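Ticket 171 - claims portal, loss photos not attaching / wrong reserve showing
Opened by: Cumstead branch, property claims desk
Product: Zilby Claims, hosted by Wevuvham
Priority: was Low, bumped to High 21st August
Status: open, workaround in place

Problem as reported
Adjuster uploads photos to a homeowner claim, gets the green "saved" bar, goes back in and the attachments tab is blank. Reserve on the same claim drops back to the figure from first notice. Not every claim. 18 found so far, all water damage, all opened since the last update.

Tried first
Cleared cache, no change. Different browser, no change. Logged in as branch supervisor, same thing. Smaller files, no change. Renamed files to take out spaces, worked once and then didnt.

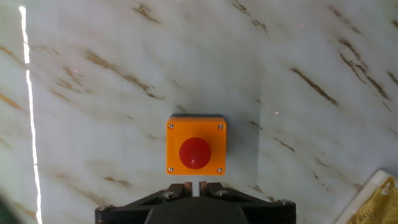 Second round
Called Wevuvham support, on hold forever, they wanted a policy number format we dont use. Sent them three claim refs instead. They can see the photos on their side. So upload is fine, its the link to the claim that's getting lost.

Compared a good claim and a bad one line by line. Bad ones all have two coverage lines, dwelling and contents, and both lines carry the same loss code. Good ones either have one line or different codes. Changed the code on contents for one bad claim, saved, logged out, back in. Photos there. Reserve correct. Changed it back, photos gone again.

Reply from Wevuvham
"Duplicate code handling changed in the update, working as designed." Not acceptable, a burst pipe is the same loss for dwelling and contents, we cant code it two ways to please the screen. Reserve report goes to Nikolaidis (reinsurer's agent) and it will be wrong if we leave it. Asked for it to be reopened as a defect. Reopened, no fix date given.
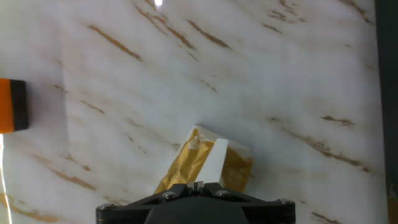
Workaround for the desk until fixed
Open the claim, go to Coverages, save the dwelling line by itself first. Go out to the claim summary. Then add contents and save. Attach photos last, from the summary page and not from the coverage page. Check the reserve before you close it. If its dropped back, re-enter it and put a note in the diary with your initials.
Do NOT change loss codes to get around it. One was done that way Monday and the payment letter went out with the wrong cause of loss, had to be recalled.

Still to do
- go through the 18 and fix reserves by hand, 2 done
- ask Wevuvham if November release has the fix or if we get a patch before
- find out if auto claims are affected, havent seen any but nobody's looked
- resend the reserve report once the numbers are right

Leaving open.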